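首页 要闻 本地 生活 经济 评论 专栏 订阅

赫恩斯特德二手首饰集市改规矩:想退货,先把故事讲清楚

11月 上午 生活版 文/祖莱卡·卡尔代拉(Zuleica Caldeira)
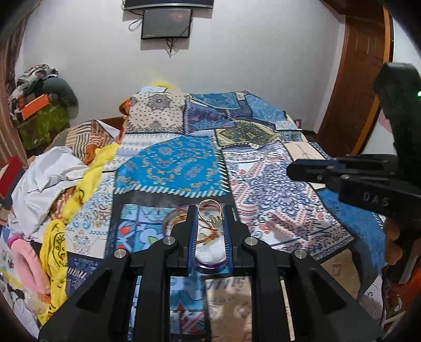
全文约3000字 阅读需几分钟

赫恩斯特德(Hernstead)的二手首饰集市本月起实行新的退货办法。买主若想把手镯、戒指、项链之类退回摊位,须在成交后两小时内提出,并填写一张表,说明退货理由。表上原本留了一行,首日开市不到中午,主办方就把它改成了半页。

集市设在老谷物交易厅里,每逢开市,早上八点放人进场。交易厅的暖气据说早上七点开始供应,真正到达长桌边通常要晚得多,因此老顾客都戴着手套挑东西,看中了再摘下来试戴。今年11月冷得早,摘手套的动作普遍带着一种下定决心的神情。

促成这次改规的,是一枚卖了三次的戒指。

据主办方马里尼奥(Marinho)旧物行介绍,这枚戒指先由一位女士买下,当天下午退回,理由是丈夫不喜欢。隔了一阵,一位男士把它买走,第二天退回,理由是妻子不喜欢。两人是否为同一家,旧物行拒绝透露,只说地址栏的字迹“相当和睦”。第三位买主至今没有回来,摊主们对此表示谨慎乐观。

旧办法写得很宽,只有一句:“不满意可退。”这句话用花体字印在入口处的牌子上,多年来深受欢迎,摊主除外。有人星期聚会前买一串珠链,聚会后送回来,扣子上还带着别人家的香水味。有人退回来的手镯比卖出去时大了一圈,坚称是天气的缘故。还有人来退一只耳环,被问到另一只在哪里时,显得比摊主还要惊讶。

“我卖旧东西,东西旧是应该的。”摊主塞巴斯蒂昂·巴罗斯(Sebastião Barros)说,“可是它从我这里出去是星期几的旧法,回来就是另一种旧法了。”他在集市上摆了20年摊,主要经营玻璃珠串、铜镯子和来历不明的胸针。对最后一类,他的定价办法是先看顾客的表情,再看天色。

新规共一页纸,正反两面。正面是条款,背面也是条款,字号小一些。要点包括:单价低于20元的物品一律不退;刻了字的不退;在集市以外“接受过任何形式修理”的不退;成套购买的,不得只退其中自己后悔的那一件。最后这条引起的争论最多。有顾客当场指出,成套购买时她后悔的正是整套,只不过程度不同。

办法公布后,入口处那块花体字的牌子并没有换,只在“不满意可退”下面用胶带贴了一张纸,写着“详见背面”。牌子背面贴着墙,要看的人得先请人帮忙把它挪开。记者到场时,已有两位顾客合力完成了这项工作,并在看完之后把牌子面朝里放了回去。

退货台设在大厅最里面,挨着茶水摊。主办方说这是出于空间考虑。茶水摊的生意因此好了不少,排队退货的人多半会买一杯,喝完之后有几位改了主意,拿着东西又走了。摊主们注意到了这一点,正在商量能否把队伍排得再长一些。

首日收到的退货理由,旧物行整理了一部分,隐去姓名后贴在布告栏上。其中一条写的是“灯光问题”,没有下文。一条写着“在家里看,它很像我姑妈”。一条写了满满半页,从一场婚礼说起,写到座位安排,最后一句是“所以请退我那条项链”,中间没有提到过项链。审核人员在旁边批了一个“准”字,并注明:读完了。

未获批准的也有。有人以“价格后来觉得贵”为由申请退还一只镯子,被驳回,批语是“价格当时就贵”。此人随后到巴罗斯的摊上把这只镯子换成了另外两只,又补了差价,离开时心情不错。

并非所有摊主都赞成新办法。在靠门位置摆摊的几家认为,退货宽松本来就是集市的招牌,规矩一严,顾客下手就慢。一位卖银链子的摊主说,以前人们拿起来就买,现在拿起来先问两小时从哪一刻算起,是从付钱算,还是从找零算。她如今在收据上写时间,精确到分,写完还要给对方看一眼墙上的钟。交易厅墙上的钟快了一些,这件事双方都知道,也都暂时没有提。

附近的竞争对手则看到了机会。河对岸的比尔努纳诺(Birnunano)市场在新规公布后不久便打出横幅,称“我们什么都收”。横幅没有说明收的是退货还是摊位费。据几位两头都跑的买主说,那边的退货办法是把东西交回去,换一张代金券,代金券可以买那边的东西,那边的东西又不大有人想要。这套循环运行得十分顺畅。

旧首饰的行情今年总体不差。普莱泽(Pleser)拍卖行上月办过一场小件专场,以往整盒出售、论盒估价的杂项首饰,这次改为分件上拍,最便宜的一件100元起,最高的一件拍到1000元出头,是一枚胸针。巴罗斯听说后,把自己摊上的胸针全部挪到了前排,价签暂时翻了过去。有顾客问价,他回答说正在研究。

懂行的人对普通买主的建议向来就那么几句:看扣子,看焊口,珠串要顺着线摸一遍,戒指看内圈。镀层磨没磨掉,多半先在经常碰桌面的那一侧露出来。弹力线的手串最好当面轻轻拉一下,拉的时候跟摊主打声招呼。赫恩斯特德去年有过一次没打招呼的,珠子滚进了地板缝,至今开市前扫地时还能扫出一两颗,按惯例归扫地的人。

尺寸也是退货的大宗。镯子能不能过手,跟手腕粗细关系不大,要看手掌最宽的那一段,这一点很多人是在洗手池边学会的。茶水摊为此备了一瓶洗洁精,免费使用。新规对此另有规定:凡是需要借助洗洁精才能摘下的镯子,视为已经试戴满意。

马里尼奥旧物行表示,新办法先试行到年底,届时再看是否调整。目前考虑中的改动有两项,一是把退货期限延长到当天收市,二是请退货人把字写得清楚一些。至于那枚卖了三次的戒指,旧物行说,若它再次回来,将不再上架,打算留在柜台里作展示用。已经有人来问展示品卖不卖。

下次开市仍在老谷物交易厅,早上八点进场,退货台上午十点起受理。主办方提醒,请自备零钱和笔,上次借出去的笔一支也没有退回来。

联系编辑部 | 投稿须知 | 版权所有,未经许可不得转载 | 返回顶部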